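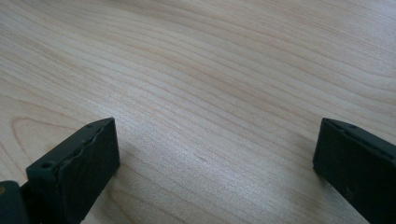 Last edited by tsion_h, 4:10 pm

Pad strips on the hand-held gripper, when do you swap?

tsion_h
Left finger's top strip has gone wavy, right one is still fairly straight. Both inner faces look dusty. I was going to change only the left. It's a Kornetti pad set and we've done almost 400 grasps on it.

flonside_bench
Change both. Different pad heights mean the part shifts when you close, and then you're chasing your zero all afternoon.

kuroda.a
Disagree. I've run one new and one old for weeks at our Trarnden shop with no trouble. Wipe the faces with isopropyl first, let them dry, then look at the strip again. Could be glue squeezed up under it.

flonside_bench
What parts though? Ours are 11 mm pins. You'd notice on those.

kuroda.a
Fair enough, ours are 54 mm caps.

tsion_h
Mostly small stuff here, 10 mm and up. Do you pull the fingers off to do it? Two holes along the top of each.

flonside_bench
Yes, off and on the bench. Mark left and right with a paint pen. Scrape the old adhesive with plastic, not a blade, and check the colour of the new strip matches the old grade.

tsion_h
OK, ordering two. Will clean first anyway.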